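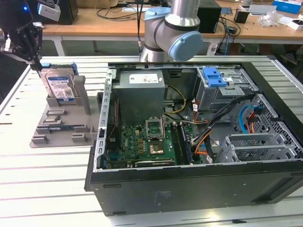
Rakiya Onuoha wrote in to ask if she really has to take the drive out before she does anything else, seeing as the old tower still turns on fine and she only wants more memory and a bigger disk. Short answer, no. You can leave it in. But pull it first if you're doing more than a quick swap, it's the one part in there you can't buy again with your files on it. OK so that's the way I've written this one up. Drive first, then memory, then processor, then back together.

What you need

Phillips screwdriver, medium. A small one too if you have it.
Something to hold the loose parts. Tray with slots is great, an egg carton works, a towel folded over works.
Paper and a pencil.
Rubbing alcohol, a couple of coffee filters.
Thermal paste, only if you're touching the processor.
A table you can walk all the way around. Mine is white and I like that, dark screws show up on it.

Before you open it

Copy your files. Do it now, not after. Shut down from the menu, flip the switch on the back of the power supply, pull the cord. Then press the power button and hold it a few seconds. Nothing should happen, that's fine, you're just draining what's left.

Take off everything plugged in at the back. Write down what went where if you're the kind who forgets (I am).

Touch bare metal on the case. Do it again every time you come back to the table.

Step 1 - lay it down

Tower on its side, the side panel that comes off facing up. Not sure which? Look at the back. The side where the video and USB ports sit farthest away from the panel is usually the one you want on top. Two screws at the rear on most of them, thumb screws if you got lucky. Some office machines have a latch instead. Slide the panel back, then lift. If it sticks don't pry it, check for a third screw.

Put the panel somewhere that isn't the floor behind you.

Step 2 - the drive

Full size desktop drives are 3.5 inch. Two plugs go in, a wide flat one for power and a narrow one for data. Pull by the plug and not the wires. The data one may have a little metal clip, squeeze it.

Then get the drive loose. Screws on both sides of the bay or a plastic sled that pops out, depends who built it. Go straight out and slow. Hold it by the edges, keep your fingers off the circuit side.

Stand it up in a slot or lay it flat, doesn't matter much, only don't stack anything on it and don't let it fall over. Read the label while it's out and write down the model and serial. You will want that later when you're shopping and the case is closed up again.

Titilayo Ezeani adds that she puts a strip of tape on any drive with real data on it and writes KEEP, she had 2 that looked the same and wiped the wrong one. Do that.

Step 3 - the wires

Power supply is the gray box with the fat bundle coming out of it. Yellow and black wires mostly, other colors mixed in. You don't have to take the power supply out for any of this. You do not open the power supply ever, unplugged or not.

Big connector to the board is 24 pins on most towers. There's a tab on one side. Press the tab, rock it a tiny bit, pull. It's going to feel too tight. Its fine.

Smaller one near the processor, same idea.

Fold the whole bundle back over the edge of the case so it isn't flopping on the board while you work.

Step 4 - memory

Long thin sticks standing in long slots, near the processor socket. Push down the clip at each end (some boards only have one that moves) and the stick pops up. Lift it by the ends. Keep off the gold contacts.

Lay the old one flat, in a groove or on the towel. Not on the carpet.

New stick: there's a notch on the bottom edge and it's off center. Match it to the bump in the slot. Wrong way round it won't go, so don't force it. Press both ends until the clips close up. You'll use more push than you expect.

Check the type before you buy. Old boards and new sticks don't mix, the notch is in a different place. I paid 80 dollars once for a pair that didn't fit and the shop in Lilstead wouldn't take back an open pack.

Step 5 - processor (skip this if you don't need it)

Cooler comes off first. If it's stuck, run the machine a few minutes before you start the whole job, warm paste lets go easier. Twist a little, then lift. Never yank.

Under it is a metal bracket with a lever. Push the lever down and out to the side, let it come up, then open the bracket. It stands up on its own. Lift the chip straight up by the edges.

Now be careful. On lots of boards the pins are in the socket, tiny gold ones, and a bent one can kill the board. Don't touch in there, don't wipe it, don't blow in it, don't leave it open while you go have lunch. Had the plastic cover saved from when the board was new? Put it on.

To go back in, line up the corner mark on the chip with the one on the socket. Lay it down, no pushing. Close the bracket, hook the lever. Clean the old paste off the cooler with alcohol and a coffee filter, new paste the size of a pea, cooler back on, screws in an X pattern a few turns each.

Step 6 - expansion cards

If there's a long card in one of the slots leave it unless it's blocking you. If it is, take the screw out at the bracket end and look for a latch at the far end of the slot. That latch gets snapped off a lot.

Step 7 - back together

Reverse order. Cards, power plugs, drive, data cable. Tug each plug lightly, it shouldn't move. Look for a loose screw under the board edge. I leave the panel off for the first start, hands out of it, just to see the fans turn.

Beeps and no picture is nearly always memory. Take it out, put it in again, push harder. Drive not found, check the narrow cable at both ends.

All good - shut down, cord out, panel on, done.

Couple of things from the mail

Sunil Patwary asked about dust. Yes, do it while the drive is out. Short puffs of canned air, hold the fan blades still with a finger.

Afiq Osman wants to know if the screws are all the same. No. Drive screws and case screws are often different threads and they'll start in the wrong hole and then jam. Keep them seperate.

Next one up is copying the old drive to a new one without reinstalling everything. Working on it, probably July.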